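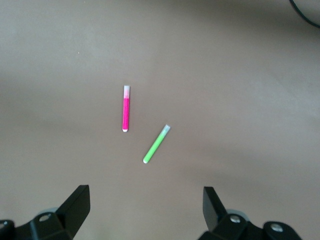
*The pink marker, cap on.*

I started to learn Italian in May, at the age when my friends start to learn golf. My teacher is Liliana Santoro, and she has one rule which I did not like: all new words must be written by hand. I type everything, even the shopping list, so the first evening my hand was hurting after 2 pages.

Her system has colors. Verbs are one color, feminine nouns another, and pink is for the words I got wrong before. You can imagine which color I use the most. In my notebook there are now 639 words and a great part of them is pink, some even two times. "Pesce" and "pesche" I still mix, and once I told Lino Morelli that I like to eat peaches with lemon and potatoes. He was very polite and asked me for the recipe.
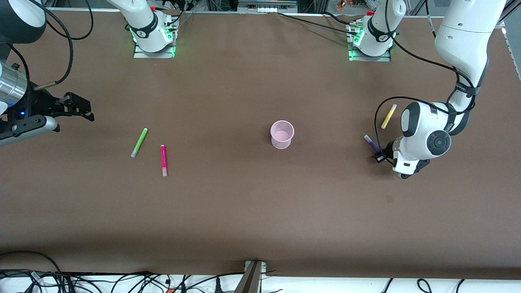 The apps I tried before gave me points and small animals that jump, and I was happy with the points, but I could not order a coffee. With the notebook I go slower – six new words in the evening, no more – and I remember them at the bakery, where I need them. Double consonants are still difficult for me. In my own language we almost do not have them, so I say "ano" when I want to say "anno", and Liliana closes her eyes for a moment.

Next month we begin the past tense. Arturo Sanna, who is in the same course, has already looked in the book and says there are two helping verbs and one must choose. I will buy a second notebook, with wider lines.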